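Flandholm demonstration project
Progress report for August, prepared for Landis

Summary

The collection of hand demonstrations is now running every working day. At the end of August we have 1,122 accepted demonstrations, divided over 4 household tasks. The plan for this period was 80 percent of the total, and we are slightly behind it. The reason is the second task, folding a towel, which we had to start again after we changed the instructions.

Work done in this period

All demonstrators have moved from the remote control station to the hand-held grippers. With the station, a new person needed 6 sessions before the movements were smooth enough to keep. With the grippers most people give us usable recordings on the first afternoon. The motion is also closer to what we want the Toveo arm to learn, especially when both hands must work together.

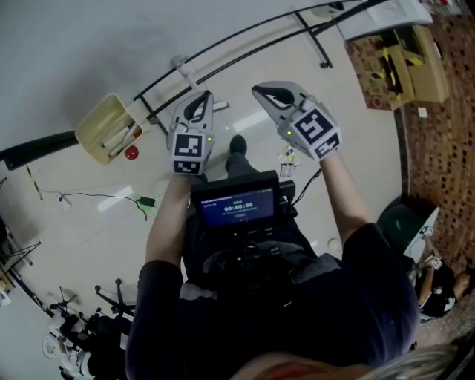 We also rewrote the rules for starting and ending a recording. Before, demonstrators often began to move before the timer was running, and the first part of the task was lost. Now they hold both grippers still in front of the body, wait for the timer, and only then reach for the object. Rejected recordings have gone down, but we would like one more month of numbers before we report a rate.

Problems

Tracking is still weak when one hand passes over the other and the markers are hidden. Mao, our replay software, fills short gaps well – longer gaps give a jump in the wrist position, and we discard these recordings. We ask demonstrators to work a little wider, but for the towel this is not always natural.

Next period

We will complete the towel task and train the first policy on all tasks together. We request that the remaining equipment budget stays open until then, as we may need to replace the gripper mounts.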